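Kitchen Workshop Guidance: Comparing Grippers on Stacked Cookware

Issued by the Domestic Handling Bench, Tallelitz
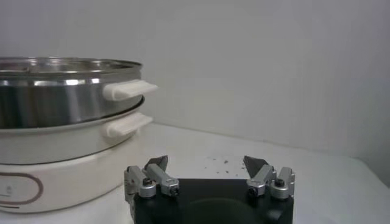
Members who borrow bench time for gripper comparisons are asked to read this page before booking. It replaces the September sheet and applies to both stations. Most of the advice concerns steamers and other cookware that stacks, which cause more failed trials than cups, boxes and bottles together.

Choosing the object

Begin with cookware that has side handles of a flat tab type. A tab handle gives two parallel faces to close on, and almost any two-finger gripper can be tried on it without changing the pads. Round knobs and wire bails should be kept for a second session.

Where two tiers carry handles on the same side, decide in writing which one is the target. Operators have lifted the lower tier with the upper tier still on it and entered the result as a success. Such a trial is to be recorded as "wrong tier" and repeated.

Use the cookware empty and unplugged. Cords are removed where the design allows, and otherwise tied back behind the base.

Preparing the table

Wipe the table before each block of trials, including the area behind the object. Crumbs and grit get under a base and let it turn when a handle is pulled sideways. They also collect on soft pads and spoil the grip on plastic. A dry cloth is sufficient for the table. Pads are cleaned with a damp cloth and left for five minutes before use.

Polished steel is difficult for cameras mounted at the wrist. Bright bands move across the curved side as the arm approaches, and a depth camera may return gaps at exactly those places. Before blaming the gripper, try the following:

Turn off any lamp directly overhead and light the table from the side.
Aim at the handle and leave the body of the pot out of the target region.
Lower the exposure one step and repeat the approach without closing the fingers.

Do not coat borrowed cookware with matting spray. Chalk powder is also prohibited at both stations.

Setting up a fair comparison

Each gripper is given 20 attempts on each handle. The start position, approach speed and lift height remain the same throughout. If the controller must be changed along with the gripper, the first gripper is run again on the new controller so that the two effects can be told apart.

Open the fingers fully at the start of every attempt. A half-open start shortens the closing time and makes a slow gripper look better than it is. Check that the open fingers clear both handles on the way in. With handles placed one above the other, a wide gripper held upright may strike the upper tab while reaching for the lower one. Turning the wrist a quarter turn usually resolves this.

Set the force low and raise it in steps. Record the lowest setting at which the tier lifts and stays level for five seconds. A tier held by a single handle tends to tip, and a heavy pot may rotate out of the pads even at high force. For pots of that weight the two-arm procedure should be used.

Results from the last round

The Lema parallel gripper and the Erkden linkage gripper were compared by Idrisa Mushi and Jabari Barasa on identical steamers. The Lema unit held the plastic tabs more evenly. The Erkden unit tolerated a poor approach angle better, and its pads needed cleaning more often. Neither was reliable on the bare rim of a pot. The bench makes no general recommendation between them. Members working mainly with thin handles may wish to start with the Lema, and those whose camera calibration is uncertain with the Erkden.

The shared log now contains 3,381 attempts from Tallelitz and Narinport. Entries without a pad type cannot be used, and members are requested to complete that column.

Care of the cookware

Inspect handles for cracks after every 100 closures. Hairline cracks begin near the point where the tab meets the metal and are easiest to find with a fingernail. Cracked pieces go in the marked bin and are not returned to any kitchen. Bases are wiped only, never rinsed.

Booking requests are sent to Dennis Kombo. Questions about pads and spare screws should be addressed to Przemysław Pawłowska at the Narinport station.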